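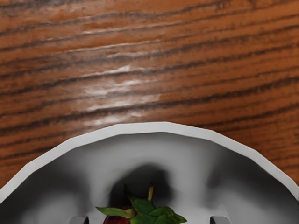
A computer-made strawberry in a big white bowl, with what look like the tips of the robot's two fingers on either side of it.

How Do You Teach a Robot to Pick Up a Strawberry?

Think about the last time you ate a strawberry. You reached out, pinched it and popped it in your mouth. Easy! You probably didn't think about how hard to squeeze, or where each finger should go.

A robot has to learn all of that. And one of the best ways to teach it is the same way somebody taught you to tie your shoes: show it!

Be the robot's hand

There are two main ways to show a robot what to do.

The first is to guide it by hand. You take hold of the robot's arm (only when its operator says it's safe to touch) and move it gently through the whole job. Over to the berry, down, close the fingers, up again. While you do this, the robot keeps a record of how every joint bends. It's a bit like when a grown-up holds your hand around a pencil to help you write your name.

The second way is by remote control. You sit at a desk and hold a controller, and the arm copies what you do. Move your hand left and the robot moves left. Squeeze the trigger and its fingers close. People who work with robots have a long word for this: teleoperation. "Tele" means "far away," the same as in telephone and television. Your robot could be across the room, or it could be in a completely different building!

Strawberries inside a computer

Look again at the picture at the top of the page. You can't eat that strawberry, because it was drawn by a computer, and so were the shiny wooden table and the bowl. If you look closely at the rim of the bowl, you can see it's made of lots of short, straight edges. Computers often build round things that way.

A pretend world like this is called a simulation. It works a lot like a video game. You can steer a simulated robot with a controller, just like a real one, and if you squash the berry, there's no mess at all. You press a button and get a fresh one!

Did you notice that you can only see part of the bowl and part of the strawberry? Robots often have to work with a view like that. A robot may have a camera mounted close to its hand, and when the hand gets near something, the camera sees that thing very big and misses what's around it. Try looking at an apple through a paper towel tube and you'll get the idea.

A Wednesday at the Musthorpe Robot Club

At the Musthorpe Robot Club, kids get to try this for themselves. The club meets on Wednesday after school, and in April everyone worked on one job in a simulation: put the strawberry in the bowl.

Kgomotso Naidoo went first. She zoomed in so fast that she knocked the berry right off the table.

"I thought it would be like a racing game," she said. "You have to go really slowly at the end. I held my breath!"

She got it on try number 4. Silvan Strebel liked to come straight down from above, while Natanael Sales came in from the side. Both ways worked, and that was great news for the robot, who needs to see more than one way of doing a job.

By the end of the month the club had recorded 177 turns. Each one is called a demonstration. Club leader Ursina Fankhauser explained what happens next.

"The computer goes through all of them, over and over," she said. "It looks for the link between what the camera saw and what the person did. Then we let it try without us, and we all crowd around the screen and yell."

Does it copy you exactly?

No, and that's the really cool part! If a robot only copied your moves, it would reach for the same spot every time. Move the strawberry a little and it would grab nothing but air. With lots of demonstrations, it can start to work out where to go when the berry is in a new place. It still makes plenty of mistakes. When it does, people can record more turns to help it with the tricky bits.

Try it at home

You need 3 people, a bowl, a pair of kitchen tongs and a strawberry (or a rolled-up sock).

One person is the robot. The robot wears a blindfold and holds the tongs.
One person is the driver. The driver stands behind the robot and gently guides its arm to pick up the berry and put it in the bowl.
One person moves the berry to a new spot after each turn.

Do this 3 times with the driver helping. Then take off the blindfold, have the driver step back and let the robot try it alone. Swap places so everyone gets a go at being the robot!

Words to know

Demonstration: one turn at showing a robot how to do a job.
Gripper: the part of a robot that grabs things.
Simulation: a pretend world inside a computer.
Teleoperation: driving a robot by remote control.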